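Chapter 6 — Loan Deals and What They Really Cost

Draft, 24 September 2026. I. Bellis

Start with the loan. Students always want to start with the big transfer, the record fee, the shirt held up at the press day. Loans first. Most clubs outside the top few live on them, and the sums are small enough to follow on one page.

A loan is a player working for club B while still under contract to club A. That's all. Everything else is detail — who pays the wages, who pays the medical bills, whether he can play against his own club, whether there's an option to buy at the end.

**6.1 Three kinds you'll meet**

*Straight loan.* Goes out, comes back. Usually a young player short of minutes.

*Loan with option.* Borrowing club may buy at a price fixed now. May, not must.

*Loan with obligation.* Must buy, often only if some condition is met. Games played, or staying up. Read the condition twice.

Our running case for the chapter is Ifans, a made-to-measure sort of loan club: small ground, small squad, good coach. In June they took a left-sided midfielder from Brumum on a season loan with an option. Brumum had paid a decent fee for him, then changed manager, then changed shape, and there was no left-sided midfielder in the new shape. Happens every summer.

Ifans paid 29 percent of the wage. Brumum paid the rest and were glad too, becuase the other choice was paying all of it for a man in the stands. He played 1,005 minutes before the winter break. Keep that number handy, we use it in 6.3 when we work out wage cost per 90 minutes.

**6.2 Minutes, not appearances**

Appearances mislead. A player who comes on in stoppage time gets one. So does the one who plays the lot. Take two loan players at Jamevine, same league, same number of appearances on the club website. One had 193 minutes all season, mostly as a late sub holding a lead. The other started nearly every week. Same line in the table, very different loans.

So: divide minutes by 90. Call the result "full games". Use it everywhere in this chapter. Exercises at the end assume it.

One warning. Full games tells you how much he played, nothing on how well. Wingers come off tired, center backs don't — so compare like with like. 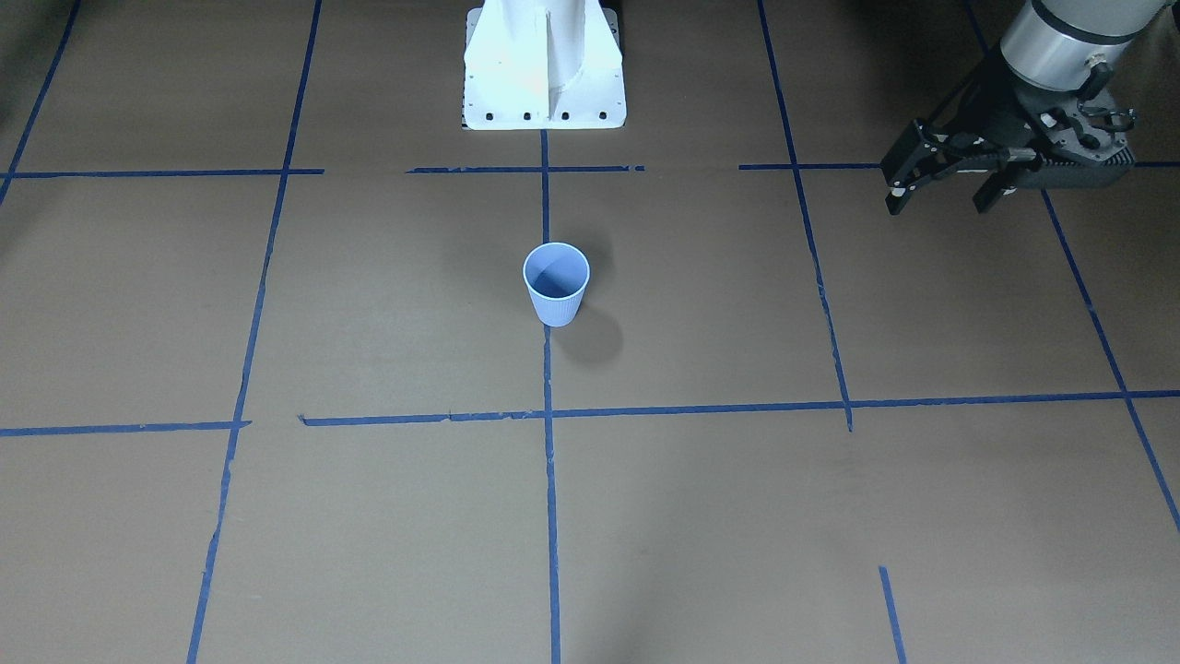 Who pays the wages if a loan player gets hurt?

Whoever the loan agreement says, and in most of the deals in this chapter the split simply stays the same until the end date.

Before 6.3, look up one loan at a club you follow. Write down the parent club, the length, and any option. Leave the fee blank if it wasn't published. Bring it to class, we'll need them for the wage table.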